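Flulstead bench book - luggage, 9th March
Pink child's case, cat and balloon lid. Corners, zip and print
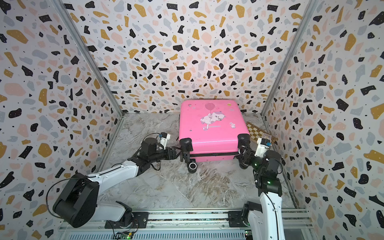
Continuing from the previous page, where the case had only been logged in and weighed. Job number 133, from the Ásgeirsdóttir batch. The ticket reads "runs to the left, zip catches, please keep the picture nice". Taking these in reverse order, as the picture limits what can be done about the other two.

Lid print. White and lavender cat holding the string of a pink balloon, small white bunny-like figure to the lower right of it. The artwork is on the outside of the lid, so anything we wipe on the shell has to be safe for it. No solvent on the lid at all. Tested the usual citrus cleaner on a scrap of printed shell left over from October: slight dulling after the third pass, none with plain soapy water. Soapy water it is. No polish either, as it builds up at the margins of a print and shows as a halo under strip lights.

Do not put the case lid down on the marble-pattern floor. It looks smooth but it picks up grit from the door, and grit under a shell this size leaves arcs when the case is turned. Back down, lid up, for everything except wheel removal. For wheel removal use the felt.

Zip. Black tape, continuous coil. The catch is at one corner, on the outside of the curve, and the slider hesitates in the same spot in both directions. Coil not damaged as far as I can feel with a fingernail. Suspect tape tension: the stitching has been pulled slightly flat on the bend, so the two halves meet at a small angle. Tried dry wax first. Better, not cured. The old sheet gives this grade of coil up to 2000 cycles before the slider needs replacing, and a child's case will see very few of those, so wear is not a likely cause. Plan is to re-set the tape over the bend with a curved needle, a short run only, then close and leave overnight with the case packed to normal fullness. An empty case hides this fault. Whoever finishes the job should test it full.

Corner guards. Black, moulded. Pulled by hand in line with the shell, then across it. No creak from the right one. The left has a little play at the inner fixing, enough to feel, not enough to measure with anything I trust. This is worth more attention than the ticket gives it. If the guard shifts under load, the wheel housing next to it goes out of square and the case steers itself, which fits "runs to the left".

Spinner wheels. Black and grey. Each should turn through 360 degrees on its swivel without a tight point. The one at the left guard has a tight point, at the same position each time round. Could be a bent swivel pin, could be the housing pinched by the loose guard. Order of work:

Tighten or re-fix the guard.
Re-check the swivel.
Only then order a wheel.

Last year we did this the other way round on a similar case and fitted a new wheel into a crooked housing, where it behaved exactly like the old one.

Adhesive. Pesteo is fine for guard to shell if the fixing hole has opened up, but keep it off the zip tape, it wicks along the weave and goes hard. Mask first. A thin bead on the inner face only. Clamp with the padded jaws, light pressure, overnight.

Spares. Drunder do a spinner set that should fit by drawing. Catalogue number 229, listed as a pair, black tyre with grey hub. Have not held one against this case. The bolt spacing on their drawing is given to the centre of the hole and on ours it was measured edge to edge, so somebody measure again before we send an order. Their last delivery also came with the short screws, which do not reach the backing plate on a moulded guard. Ask for the long ones.

Housekeeping. The checkered board is at the back on the right with a small box on it, and the board is partly tucked against the wall. It wants to go back on the rack before the case is opened flat, as the lid needs the space behind it. The terrazzo-pattern panels are easy to wipe but black flecks on white are a poor background for finding a dropped black screw. Magnetic dish, please, every time.

Still open:
- zip bend, re-set tape, test packed
- left guard, re-fix, then swivel again
- bolt spacing, centre to centre
- soapy water clean after the adhesive has cured, lid last
- ticket to be amended to mention the guard, and the owner told before any parts go on the bill

Linings not looked at yet. There is a rattle when the case is tipped towards the handle end, probably a loose telescopic stop. Next page.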